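塑料水杯有味道、发黏怎么清洗

塑料杯轻便、不怕摔,家里、办公室都常用。用久了以后,杯壁容易挂一层茶垢,闻起来也有一股说不清的味道。只用清水冲一冲,这层东西是去不掉的。下面的方法适合日常喝水、喝茶用的硬塑料杯,保温杯和带吸管的儿童杯结构不同,不在本文范围内。

一、准备的东西

小苏打、食用白醋、中性洗洁精、海绵、长柄杯刷、旧牙刷、沥水架。不要用钢丝球,也不要用去污粉,塑料表面比较软,划出细痕以后更容易藏垢。

二、先看杯底标识

多数塑料杯底部有三角形回收标志,中间有一个数字。5号是聚丙烯,耐热较好。1号一般用在矿泉水瓶上,不适合装热水,也不建议长期反复使用。7号属于“其他”类,包含的材料不止一种,要看厂家标注的耐热温度。没有任何标识的杯子,一律用温水洗,不要用开水烫。

三、日常清洗

1. 杯子用完后倒掉剩水,用温水冲一遍。装过牛奶、豆浆的先用冷水冲,再用温水。
2. 海绵上挤少量洗洁精,先擦杯口内外两侧,再擦杯壁,最后用长柄刷刷杯底的转角。
3. 杯身外面有竖纹的,顺着纹路上下刷,横着擦刷毛进不到沟里。
4. 流水冲到没有泡沫,手指摸上去不打滑为止。

四、去除异味和茶垢

在杯里放一勺小苏打,倒入200毫升温水,搅匀后静置半小时,再用杯刷刷洗。茶垢较厚时,把小苏打加少许水调成糊,抹在有垢的位置,停几分钟,用旧牙刷轻轻刷掉。

异味重的,改用白醋。按一份醋、两份水兑好,倒满杯子,泡一个晚上,第二天早上倒掉,用清水冲两三遍。小苏打和白醋不要混在一起用,两者中和以后,去污效果反而下降。

咖啡味最难去。可以在杯里放一小把干茶叶,盖好盖子放24小时,倒掉以后再按日常方法洗一次。

五、晾干

洗完的杯子先甩一甩水,然后杯口朝下放到沥水架上。平扣在台面上不行,杯口贴着桌面,里面的潮气散不出去,第二天打开就有闷味。
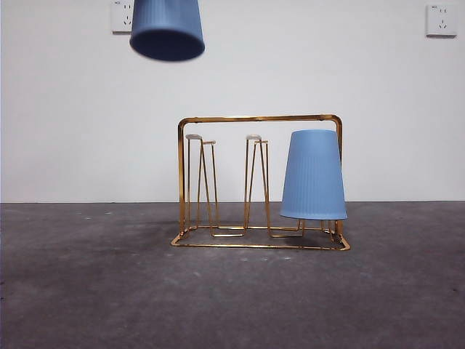 杯口朝下的蓝色塑料杯,下方是架子

沥水架下面如果有接水盘,隔天倒一次,每周用洗洁精刷一遍。接水盘里的积水比杯子本身更容易发黏,很多人洗杯子很勤,却一直没洗过盘子。架子不要紧挨着墙上的插座,台面窄的厨房可以换成窄长的款式,或者挪到水槽另一侧。

杯盖和密封圈要拆开单独晾。密封圈用牙签挑出来,竖着靠在架子边上,干透再装回去。南方梅雨季节自然晾干比较慢,可以用干净的厨房纸先把杯内擦一遍。

六、几个常见问题

能不能放洗碗机?杯底标有耐热100℃以上,并且注明可用洗碗机的,可以放在上层。没有注明的手洗。

能不能用84消毒液泡?日常没有必要。家里有人生病需要消毒时,按瓶身说明稀释,泡完要反复冲洗,而且绝对不能和醋或洁厕剂同时使用,会产生有毒的氯气。

杯子发白、变雾怎么办?先用白醋泡一次,如果是水垢,会明显变清。泡过还是雾的,说明表面已经磨花,洗不回来了。

多久换一次?没有固定的年限。出现裂纹、变形,或者泡过醋以后仍然有味道,就该换了。换下来的杯子洗净可以用来放牙刷或者笔,不要再装入口的东西。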